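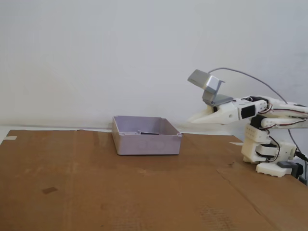 Brisa Figueroa had taken the job at Kurkden for the winter and was still there in March. Her work was returns. People sent things back in whatever they had to hand, and she opened the parcels, wrote down what was inside and put each thing on the right shelf.

On Wednesday the last parcel was number 342. It held a shallow plastic box, a pale colour between grey and lilac, with no lid and no letter. Something flat and black lay at the bottom.

She carried it through to Waqas Orakzai, who was eating soup at his desk.

"Is this one of ours?"

He looked in without touching it. "The box is. We stopped selling those years ago."

"And the other thing?"

"No idea."

She took it out. It was a wallet, quite thin, with a bus ticket in it and a photograph of a man standing beside a van. On the back someone had written Dernidard, and under that the number 7.

"My uncle lived in Dernidard," Waqas said. He put down his spoon and held out his hand for the photograph. He looked at it for a long time – longer than he needed to if it was a stranger.

"Is it him?"

"It's his van."

Brisa waited, but he said nothing more. She went back to her bench and found the wrapping in the bin. The postmark had smudged. She flattened the paper anyway, folded it in half and took it in to him with the empty box.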